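Ticket 581: drawer on the little red box sticks
Reading time: 2 minutes
Opened by Annelore Meinecke, 26/03/2019

Hi all, me again! The drawer box from Sterkix has started jamming. It goes in fine, then when I pull the knob it comes forward a bit and stops dead. I've had the same trouble since November, on and off, and it's got worse now the heating's up.

Tried so far: candle wax on the runners (better for 20 minutes, then the same again), a wipe down with a dry cloth, and 300 grit sandpaper along the left side only.

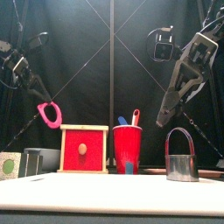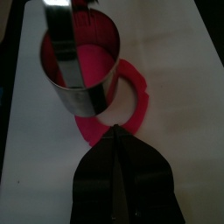
My hunch is that the wood has swollen, as it did on the Harms one we had at Multodcombe. I don't want to sand the lot and end up with a rattly drawer! The knob is fairly small and sits a little left of the middle on the red front, so I wonder if I'm dragging it skew every time (could well be me). Would a second knob help, or would that look daft?

Update: pulled it from underneath with two fingers and it came out 8 times running. Leaving this open till I've tried it again in the cold.

Recent tickets
Pail handle squeaks
Gritstead shelf won't sit level
Wax marks on white tabletop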